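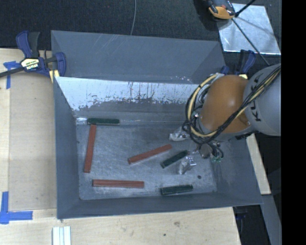

I had driven past the Prellonby soap works for years on my way to the lake, always with the windows down for the smell (lavender one week, something like hot oatmeal the next), and this April I finally made it to their open day. Admission was free, the parking was in a hayfield, and by 10 in the morning there was already a line out to the road.

We went around in groups of 22, which sounds like a crowd, but our guide had a fine big voice and let us dawdle. The old boiling room was my favorite. The kettle there holds 3,000 pounds, and you climb six iron steps to look down into it, everyone saying "oh!" one after another like children at an aquarium. After that came the drying lofts, where the bars wait out the weeks on slatted racks, and then the little scent room, where I stayed so long that I had to trot to catch up!

Lunch was pea soup and rye bread from Rissanen, the bakery across the road, and I went back for a second bowl without a bit of shame. The shop was packed, so give yourself time for it. I came home with far too much of the Onia pine tar, plus a bag of misshapen ends for my sister, who swears they last longer. Next spring they plan to open the upstairs label archive too, and I have already told her we are going early, before the soup runs out.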